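Cosgrove House Community Kitchen
Progress report to the Dratow Fund, second instalment
August 15, 2023
Prepared by Lajos Bíró, kitchen coordinator

Period covered: from the first payment in February to the present

1. Where we are

The short version is that people are eating off proper plates. The long version follows, as your guidance notes ask for between two and four pages and I have been told off before for sending one.

You will remember that the original application was for "tableware, storage and associated works". At the time, the kitchen served its lunches on a mixture of donated china, picnic plates and a set of oval platters with pheasants on them, which came from a hotel that closed and which took up a whole shelf to themselves. Nothing stacked with anything else. Washing up after a busy lunch took longer than the lunch, and a good part of it was spent building towers and then listening to them come down.

The grant has paid for new plates, new racking in the store cupboard, a second draining area and a resurfaced serving table. Three of those four are finished. The cupboard is discussed in section 4, where I would ask you to be patient with it.

2. The plates

We ordered from Grendau after trying samples from two suppliers. The other, Skuvus, made a very handsome plate with a flat edge, and everyone on the lunch team liked it until they had to carry it with gravy on. The Grendau plate is round, shallow and has a raised lip, so the gravy stays where it was put. Our older diners, several of whom have trouble with their grip, also found the lip easier to get hold of than the flat edge. We had not thought of this beforehand and would like to claim that we had.

Colour took up more of our time than I am comfortable reporting to a funder. The choices were white, a sort of porridge, and a pale mint green. White was thought to look like a hospital. Porridge was thought to look like porridge. Green won by a clear margin, and the only lasting objection came from our Thursday cook, who holds that peas disappear on it. She has been offered carrots.

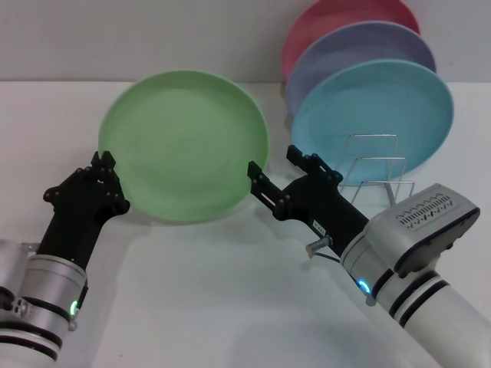 The total order came to 374 pieces, taking in plates, side plates and bowls. Of these, 19 arrived chipped or cracked in the first delivery and were replaced by Grendau without argument, though they did ask for a photograph of every one. Breakages since then have been lower than the allowance in the budget. We put this down partly to the plates and partly to a new rule that nobody carries more than a short stack at a time, however strong they say they are.

3. Washing, drying and the table

The second draining area has made the biggest difference day to day. Plates now go from the sink straight into upright racks and are left alone. Under the old arrangement they were laid flat on tea towels, turned over when someone remembered, and put away damp when someone didn't. We used to get through a heap of tea towels every week and the laundry bill was a regular subject of conversation. The bill for last month was so small that I rang to ask if they had lost something.

The table has been resurfaced in white, as planned. It wipes down in a single pass and shows every crumb, a feature some of the team value more than others. The old surface was a dark woodgrain that could hide most of a rice pudding.

Lunches served on our busiest day of the period came to 71, against a previous best of 58. I would not want to suggest that people come for the crockery. It was a roast, and it was raining. But we could not have fed that number before without asking the first sitting to hurry up so that we could wash their plates for the second, and we did use to ask them that.

4. The store cupboard

The racking was to have been fitted by the end of spring. It has been delivered and is leaning against the wall it is meant to be attached to. The wall, when drilled, proved to be mostly plaster and hope, and our fitter declined to hang anything on it heavier than a calendar. A timber frame will have to go in first.

In the meantime the bowls are living in their delivery boxes under the stairs, and the pheasant platters, which were due to be rehomed in March, are still with us. Two charity shops have looked at them. We are now talking to an amateur dramatics group who may need a banquet.

The frame can be paid for out of the underspend on tea towels and breakages, so we are not asking for more money. We are asking for your agreement to move the sum from one line of the budget to another, and the form for this is attached. I have filled it in twice, as the first copy had gravy on it.

5. What people have said

We put a box out for comments, as agreed. Most of the slips were about the food, the heating or the bus. Those that mentioned the plates were kind about them. One said they were "cheerful without going on about it". Another asked if we sold them, and a third wanted to know what had become of the pheasants, so there may be a market after all.

6. Next steps

– Timber frame to go in once the budget change is agreed.
– Racking fitted, and bowls out from under the stairs.
– Labels for the shelves, so that visiting helpers stop putting the side plates in with the baking trays.
– A decision on the platters, one way or the other.

I would be glad to show anyone from the Fund round on a lunch day. Please let me know beforehand if you eat meat, and come before noon if you want a seat by the window.

Lajos Bíró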